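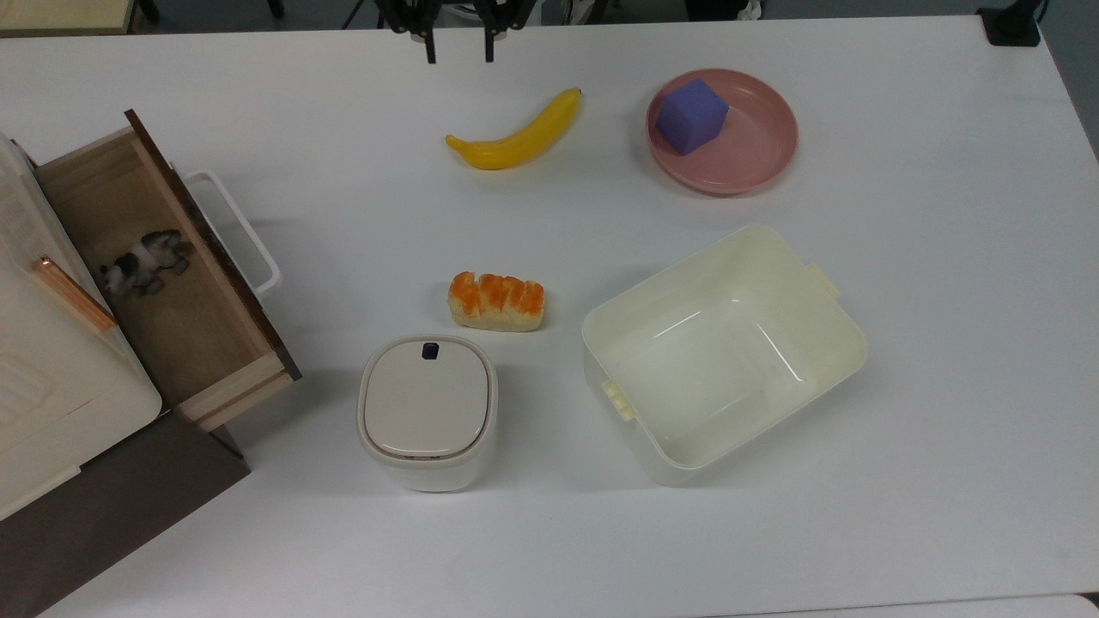 1/ I have started to sort the play kitchen, and I want to write down how I do it, because last time I did it in March and by summer I had forgotten my own system. We moved to Skernley with 4 boxes of toys and the kitchen things were in all of them. My rule for this round is simple: everything goes on the white table first, and only then it gets a place. So at the moment the banana, the bread roll and the pink plate are out, and the big bin is waiting with nothing in it.

2/ The table is important for me. On the floor I sit down, I begin to play with the things myself, and one hour later nothing is done. On a table I stand, and when I stand I decide faster.

3/ First question of every sorting: what is food and what is not food? My daughter is three and she has a different opinion than me. The purple cube, for example. I say it is a building block. She says it is cake. It is on the plate now, so you can see who has won.

4/ I did try to put the cube back with the other blocks on Sunday. She looked for it before breakfast and she was very serious about it. So cake it is, and it will live with the food.

5/ The bread roll is my favourite piece. It has those ridges on the top in orange and golden brown, like the sweet rolls from the bakery in Hutdale where we lived before. I don't know if the person who designed it was thinking of a real bread, but every time I pick it up I get hungry.

6/ Several people asked me last time if I wash the toy food. Yes. Warm water, a little washing-up liquid, a soft cloth, then a towel for the night. I don't put it in the dishwasher. I once did this with a plastic pear and it came out with a different shape.

7/ Soft blocks are another matter. I press them in soapy water, I rinse them, I press them again in a towel, and then they stand near the window. They need longer than you think. Please don't close them in a box when they are still damp inside, the smell is terrible and it stays.

8/ Now the containers. I have the small off-white one with the lid and the black knob, and the big open one. The small one is a bit like what you would keep rice in. I want to use it for the tiny things: coins from the toy till, the pretend eggs, the peas which are always under the sofa.

9/ The big one will have no lid. I know that a lid is better against dust. But my experience is that with a lid, the toys go on the lid. Then you have a full lid and an empty bin, and you must clear the lid before you can tidy up.

10/ For the small one I keep the lid, because peas. A child of three can lift it, I have tested this with her, and the baby next door cannot, which I have also tested, not on purpose.

11/ I looked at new storage in the Dimitriou shop on the corner. There was a very nice shelf with baskets for 127 pounds. I stood in front of it for a long time - it really was nice. Then I went home and emptied a bin that I already had.

12/ A small thing about plates. I used to stack them inside the bin, under the food. It looked tidy, but she never found them and served everything on books. Now a plate goes on top, the last thing in and the first thing out, and the books are safer.

13/ What I give away: doubles, and everything she has not touched since we moved. The toy library in Hostuton takes play food if it is clean and has no cracks. They are friendly there, but they do check, so better check it yourself at home before you take the bus.

14/ The banana I was going to give away, I admit it. Too shiny, too yellow, and we have the real ones in the kitchen. But she uses it as a telephone when she calls her grandmother, and I can't give away the telephone.

15/ The whole sorting takes me some 39 minutes if she is sleeping. If she is awake and helping, I would say the afternoon.

16/ Tomorrow I do the pans and the little cups. If somebody knows how to get felt pen off a plastic teapot without making it dull, please write to me. I have tried soap and I have tried toothpaste, and the pen is still there.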